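The upgrade that wasn't worth waiting for

Climov would like you to throw out your desktop. The chain's spring campaign says any computer past its fifth birthday is "living on borrowed time," and offers $41 off a new one if you hand over the old.

I asked where the five years came from. A spokesman, Cristian Lozano, sent me a survey of 300 customers, all of whom had just bought a computer at Climov. People who buy new machines tend to think they needed one.
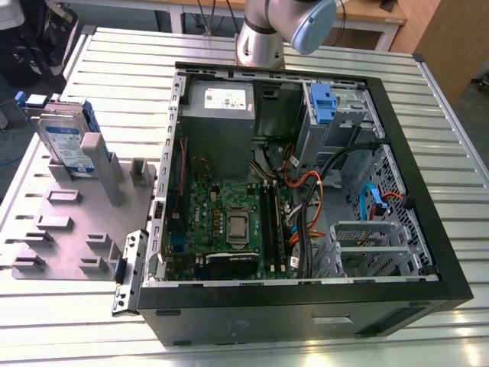 A desktop tower with the side panel off and the processor exposed.

Nilton Chávez runs a repair counter called Pallamance and has little patience for the campaign. Most of the slow machines he sees need more memory or a new drive, he says, and the bill seldom passes $200. He would say that, of course. He sells the repairs. But he let me read 3 months of his invoices, and Climov has yet to show me anything except the survey.

The offer runs through April. Lozano could not tell me what happens to the trade-ins.

Comments

flores_k: Mine is nine years old and does my taxes fine.

Guna: Security updates do end at some point. Wish the article had covered that.

Contact us | © 2025 | Back to top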